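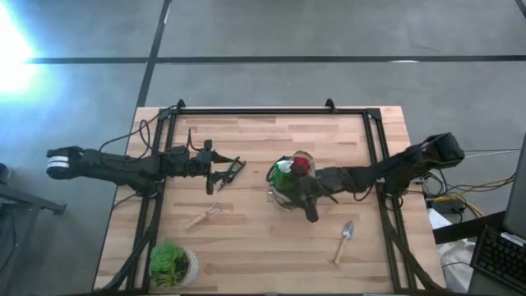

Figure 4. The bench from above, with both grippers over the tabletop and a hand rake and trowel in the nearer half.

4. The build

4.1 Frame and mounting

The first version of the Zultholm bench had no frame. Each arm was clamped to the tabletop with the sort of clamp one buys for gluing chair legs, and each arm, given a fast enough command, walked. We measured 26 mm of travel over one evening session, all of it in the left arm, and spent two weeks blaming the calibration code before anyone thought to put a ruler on the table.

The present version bolts a rectangular metal frame to the wood and mounts the arms on its side rails, facing each other (Figure 4). Total spend on rail, brackets and bolts was 200 dollars, a good share of it on bolts of the wrong length. The paired rails let us slide a base toward or away from the operator without drilling fresh holes in a table that belongs to the whole workshop, whose members have views on holes.

The wood itself was left bare. A rubber mat would have been kinder to dropped tools, but it would also have hidden the surface we wanted the grippers to cope with: smooth, a little shiny, and quite happy to let a trowel spin away when pushed at one end.

4.2 Choice of objects

Published tabletop work has a fondness for blocks. We have nothing against blocks, which are cheap and have never injured a graduate student, but the arms were built to help with a garden shed and a garden shed has few cubes in it. The set was therefore drawn from what the members of the workshop already owned: hand tools with wooden or green handles, a potted plant, and a canvas carrier with two loop handles.

The carrier caused most of the trouble. Its handles are soft, and the planner, a Priltis package we had modified as little as we could get away with, regards a handle as a rigid thing that stays where it was last seen. Grasps on a standing handle went well. Grasps on a handle that had flopped went as one would expect of a machine closing its fingers on a memory.

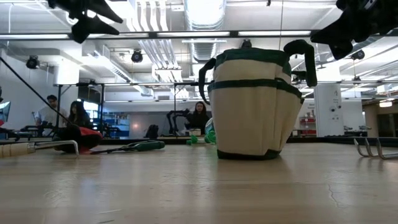 R. Iyer

Priltis Workshop Group, June 2019

4.3 Procedure

Each session began with the tools laid out by hand, following a printed sheet in February and following habit thereafter. We regard the change as a source of variety and the reviewers are free to regard it otherwise. An operator then gave the task (lift the carrier by one handle, place a tool, move a tool aside) and kept one hand near the stop switch. A trial was ended at 35 seconds whether or not the arms appeared to be on the verge of something.

Cable routing deserves more room than it gets in papers of this kind. Our first layout ran the cables along the arms under tape, and the tape let go at the elbow joint, where the bending is worst. The second layout leaves a loose loop at each moving section. It looks untidy and has not yet failed.
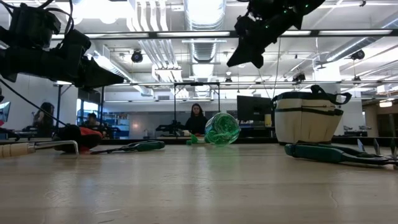

The same cannot be said of the gripper fingers, which we reprinted several times. The original tips were flat and held a round wooden handle along a single line of contact, so that a rake would pivot under its own weight and arrive pointing at the floor. A shallow V cut into each tip cured most of this. It made thin metal shafts harder to hold, and we settled for taking those by the grip instead. The cutting pattern came from a hobby manual of 1913, found on the workshop shelf, whose author was concerned with holding dowels in a vice and had arrived at much the same angle by eye.

Tip drawings and the modified planner settings are kept with the Jarkonow parts list. Settings for the soft handles are included for completeness, and we do not recommend them.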